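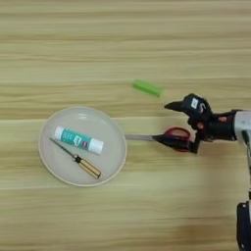
Before you open the hardware bag for your Tornent desk shelf, get your small stuff into one spot! I've put together two of these now, and the first time I spent more of the evening hunting for my screwdriver than building. These days I grab a plate from the kitchen and everything I need goes on it. My screwdriver with the amber handle and my glue stick both fit on a shallow round one with room left over for the screws, and the raised edge keeps things from rolling off the table.

Section 2: Getting set up

1. Clear enough tabletop to lay the back panel flat. Mine is 42 inches long, so measure first if your table is on the small side.

2. Put your plate on whichever side you work from (I'm right-handed but I like it on the left, go figure).

3. Tip the screws out onto the plate and sort the long ones from the short ones.

4. Glue the paper drawer labels on now, while the drawer fronts are still loose. A plain glue stick is fine. Press each label down and leave it alone for a few minutes.

5. Start all the screws by hand, then go back and tighten them with the screwdriver.

Note: Margit Hegedűs wrote to me that her labels peeled at the corners. Run the glue right out to the edges, and cap the stick when you're done!

Caution: Don't use a power driver on the side panels. The holes are shallow and they strip fast (ask me how I know). Keep the screws away from little kids and pets, too.

When the last screw is snug, go on to Section 3 and hang the drawers.

Last updated: May 3, 2022

Print this page | E-mail this page

Questions? Contact Zolleo | © 2022 Zolleo | Back to top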